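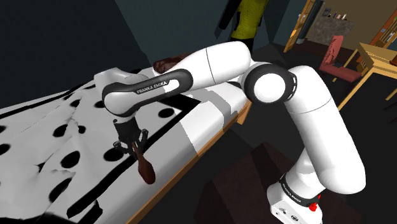
## Can a robot make your bed?

At the Passtead open day, the helpers say this arm is learning housework. Maybe! But look closely before you believe it.

The bedroom was drawn by a computer, and so was the arm. No real blanket with black dots is on that bed. The brown tool in the gripper looks a bit like a spatula, and it hangs just over the cloth. Would you smooth a blanket with that?

A sign at the show said the arm had 1700 practice tries. It didn't say how many went well. We asked, and got a sticker.

**Try it at home:** Pull your blanket flat using only a kitchen spatula. Give yourself 2 minutes. Then ask what a robot would need to know first.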